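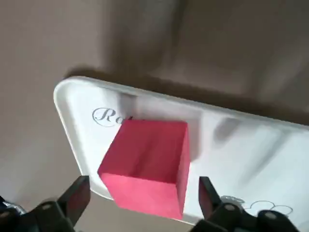 Welcome back, everyone, and a special hello to those of you who missed the August sessions and are joining the Mastix build partway through. These notes go with session 4 of the Grivton workshop course. They cover more than we'll manage in one sitting (they always do, I'm afraid, I can't seem to write a short handout), so treat the second half as reading for the train home, or for the bench when you've got your own table set up and something isn't behaving.

Last time we finished with the arms bolted down and moving under their own power, and I know several of you went home wanting to get straight on to the clever part. I do understand! But this session is about the table. By that I mean the surface, the lights over it, the things you put on it and where you put them. You'll spend many more hours with the table than you spent with the spanners, and a build that is fussy about its table will wear you out.

## Choosing your objects

Start with cubes. They're dull, and dull is what you want for the first few weeks. A cube has parallel faces, so two flat fingers can close on it squarely, and if you come in a bit crooked it will often turn itself to meet you. Foam is kinder than wood while you're still finding your closing force. You can squash a foam block quite badly and it will usually forgive you, and so will the fingers.

Keep your colours strong and different from one another, and think about what each one looks like against your table under your own lamps. A red cube on a brown top is easy for us and can be surprisingly muddy for a small camera in the evening. Something patterned, like a little puzzle cube, is a good second step. A camera that has learnt "one block, one colour" has to cope with a block that is several colours at once, and it's worth finding out early whether yours can.

Then bring in one or two awkward things. Xóchitl Tlapale, who took this course before she started helping to teach it, swears by a clear plastic bottle and a cup of felt pens. The bottle because you see the table straight through it, and the cup because the pens stick out past the rim and catch on a passing finger. You don't have to pick either of them up yet. Leave them where the arm has to go past politely. 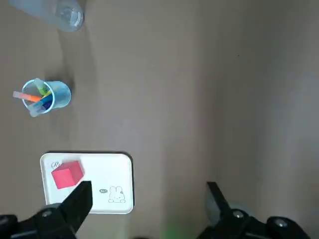 A word on trays, which I've become very fond of. A tray gives you a place that means something: "put it on the tray" is a job you can say in a sentence, and you can see at a glance whether it's been done. Choose one with a low rim. A high rim looks tidier, but the fingers have to come down inside it, and sooner or later you'll clip it on the way in and send the whole thing skating across the table. Printed trays are fine. I used to tell people to buy plain ones, and Faustino Sandoval talked me out of it by pointing out that nobody's kitchen is plain, and if a cartoon animal upsets your software you may as well know now.

Glossy trays do throw light about, so before you blame your settings, move your lamp. Put it off to one side and higher than seems sensible, then look at the wrist view with the fingers open above the tray. What you're after is a soft shadow next to the cube. If you have a hard black one, hang a bit of tracing paper in front of the lamp and look again.

## The wrist view and the room view

You'll be working with two kinds of camera and it's worth being clear in your mind about what each is for. The wrist camera sees its own fingers at the bottom of the picture and whatever lies just past them. It is marvellous for the last few centimetres and pretty hopeless for anything else, since it swings about with the arm and has no idea what's going on at the other end of the table. The room camera stays put. It sees the whole layout, but the gripper will block its view at exactly the moment you care about most.

So please check both before every run. My own routine is this:

- Open the gripper fully and look at the wrist view. Both fingertips should be in it.
- Look at the room view with the arm over a tray, and ask yourself whether you could tell what's between the fingers. If you can't, write that down.
- Walk round the table once and look for anything that's crept into reach, such as sleeves, mugs or cable.
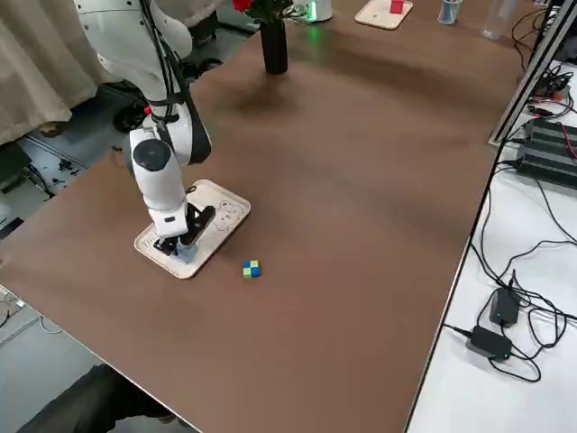
Cables deserve a paragraph to themselves. The one running down the outside of an arm needs enough slack to let the wrist turn all the way, and then a strap to stop that slack from wandering. Too tight and it tugs; too loose and it dangles into your cube. Do the strapping with the arm stretched right out, then fold it up slowly by hand (power off, please) and watch where the loop goes. Carola Pfeiffer does hers twice as a matter of course, and I've stopped teasing her about it.

As for power supplies, keep them off the working surface if you have a second table to put them on. Leave a bit of air around them, and put them where you can reach the switch without leaning across the arm. If you sit close to the table, know where your knees are in relation to the flex.

## Laying out for two arms

Those of you building the pair will want to think in territories. Give each arm its own tray on its own side, near its base, and leave the middle as common ground. Put your cubes in that common ground and decide beforehand which arm has the right to which. Have them take turns to begin with. Working both at once is great fun, and it's also how Yeison Tamayo bent a finger bracket in his first week, so let's get there slowly.

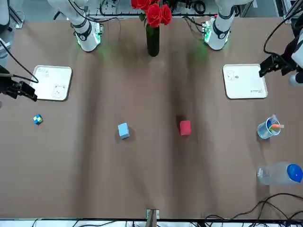
If you cover your table with paper, tape the edges down well and smooth it from the middle outwards. It does wrinkle in time. Small wrinkles don't matter much, but a ridge can tip a cube just far enough that the fingers meet a corner where they expected a face. Change the paper when you start seeing old pencil marks in your camera view and wondering what they are.

I also like to have something on the table that has no job at all. A vase of flowers does nicely. Set it well back, out of reach, and leave it alone for the whole session.

## For next time

Please do 5 tidy pick-ups with one cube and one tray, moving the cube to a fresh spot each time, and keep a line of notes on each. Write down the misses too, I enjoy the misses. If you have two arms, use only the one you trust less.

Bring the notebook, your small hex keys and any strap you've got left over. The Hikden cable clips are in the drawer under the vice.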